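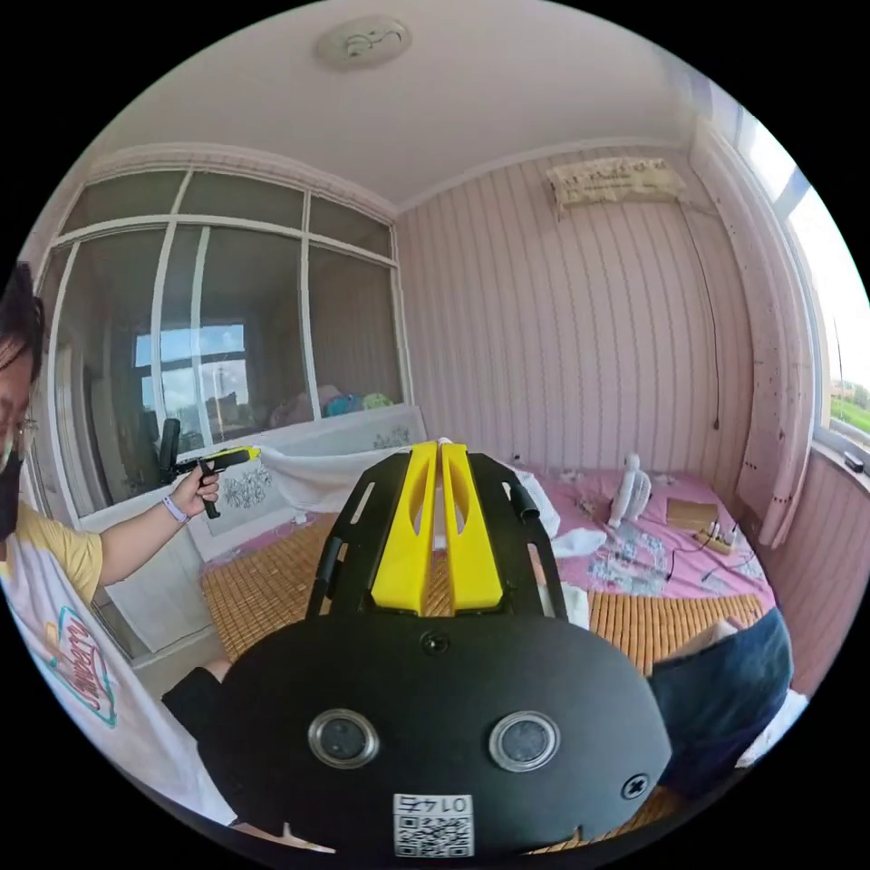 bedroom testing, round whatever. yellow fingers forward

Threads > Makers > Orkwood Shared Shop

Siu-ming Hsieh
Saturday, May 2, 2026

ok gripper build thread, been promising this one since November. will add posts as I go, typing between charges

12 replies · 40 likes

Two handhelds running now. Same idea as the Orkwood arm but you are the arm. You hold it, you pinch stuff, it logs the pinch, later the real arm tries to copy you. Thats the whole plan

Black body, yellow fingers. Fingers are the third shape I tried. First ones were solid and didn't bend at all, second ones bent sideways and stayed bent. Long cutout down the middle fixed most of it. Should've started there, Polyxeni told me to start there

3 replies · 19 likes

Fingers are printed at the shop on the old Kosteck machine. Slow. Left finger came out great, right finger came out great on the fourth go. If you use the Kosteck please please level the bed first, the last person did not and the last person was me

Side rails. Slotted so I can slide the finger mount back and forth without reprinting everything. Good decision. Bad decision - I made the slots for the screws I had in the drawer and now I've run out of those screws and the hardware place only has them in a box of 235

so I own 235 screws. DM me

8 replies · 61 likes

Someone asked about the label. Every unit gets a number and a QR, the code opens the build notes for that unit. Which fingers, which spring, what I changed and when. Sounds fussy but I mixed up two units in the winter and lost a whole weekend comparing logs from the wrong one. 0145 is the numbering scheme by the way, I have not made 145 of these lol. Aurelia picked the scheme, ask her

2 replies · 14 likes

Weight. Was hoping for lighter. 982 grams with everything bolted on and after a while your wrist knows it. Moved the handle closer to the body and it feels better even tho the scale says the same. Next one gets a thinner shell at the back, there's loads of plastic there doing nothing

Why test in a bedroom and not the shop: because the shop has one bench and Halliday's canoe is on it. Has been on it. Also a bed is a good hard test, soft surface, cloth, everything moves when you touch it. On a bench every grab looks like genius

5 replies · 33 likes

Task list so far
pick up the little box, put it down again
pick up the figurine w/o knocking it over
lift one corner of a cloth
fold the cloth (ha)
move a cable out of the way

The cloth is the boss fight. Fingers come in too flat and just push it along. If you go in steep you catch the sheet under it as well and then you've picked up the bed. Stela gets it every time and can't explain how, which is no use to me, I need it explained

Update - had her do it slow. She drags first, makes a wrinkle, then pinches the wrinkle. ok. OK. That's a thing you could write down

7 replies · 88 likes

Springs. Started with ones out of a dead stapler, do not do this. The ones in there now are from the Pallo kit, softer, comes back open on its own. Still a bit of stick at the very end of travel. Candle wax on the rails helps for a day or so then you're back to sticky. Open to ideas that arent WD40

Ovidiu suggests dry graphite. Trying it tonite

Things I got wrong, for whoever builds the next pair
- wired both the same color, spent an evening on that
- glued something that should be screwed
- glued a second thing that should be screwed
- handle too fat for small hands, Aurelia can't reach the trigger right, new handle is drawn, not printed

4 replies · 27 likes

Battery question came up a lot. One charge gets me about 40 minutes before the log starts dropping bits. Could be the battery, could be my code, I'm scared to find out which. Power strip lives on the bed now

Files: yes I'll share them. No not today. The rail part has a wrong hole in it and I fix it with a drill every time, let me fix the actual drawing first or you'll all be mad at me

11 replies · 52 likes

Next up is new handle, thinner back shell, and getting the drag-then-pinch thing recorded enough times that the arm has something to copy. Arm is at the shop. Under the canoe, basically

Graphite report: works. Hands are black, light switch is black. Rails are lovely tho

6 replies · 45 likes · 2 shares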